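About Prerotus

Prerotus records people guiding robot arms through small jobs by hand, and turns those recordings into examples that a learning system can be trained on. We work out of two rooms on the second floor of the old Usuga building in Plerbridge. Our customers are research groups and a handful of companies that make grippers.

Ifigeneia Balaskas started the company after several years of writing pick-and-place programs for packaging lines. Every new product meant new code. She wanted to see how far an arm could get by copying a person, and she needed a lot of demonstrations to find out. Gerasimos Mavromatis joined in June of that first year and built the first control handles, two of which are still in use.

How we work

An operator sits beside the table and moves the arm with a pair of handles. The arm follows, and we store the video from the wrist camera along with the joint positions and the opening of the fingers. One try at one job is an episode. Most of our episodes are short: pick up a stack, set it down on another color, take it apart again. Toy bricks make up a large share of the work. They come in plain colors, they stack, and a grip that is slightly off shows up right away in the recording.

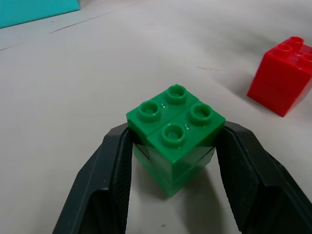

Glykeria Pappas would like the failed grasps kept in, and has said so at most of our Monday reviews: a system that has only seen clean pickups has no idea what to do after a bad one. We now keep them. They are labeled and stored apart, and customers can order a set with or without them.

Each episode is checked by a second person before it goes out. The checker watches it at normal speed, marks where the grasp starts and ends, and writes one sentence saying what was done. Our first public set, Rernmont, has 2632 episodes. Of those, 1782 involve bricks and the rest use cups, lids and cloth.

The people

There are 8 of us. Paraskevi Moschos runs the recording schedule and trains new operators, which takes two weeks. Genalyn Estrella looks after storage, file formats and the checking tool. Operators work in blocks of 45 minutes and then switch to checking.

Visits and inquiries

We show the tables to visitors by appointment. If you want a set recorded with your own parts, send us a short list of the objects and the jobs you have in mind, and tell us which gripper you use. Parts should weigh less than a pound each.

Page last updated 26 February 2020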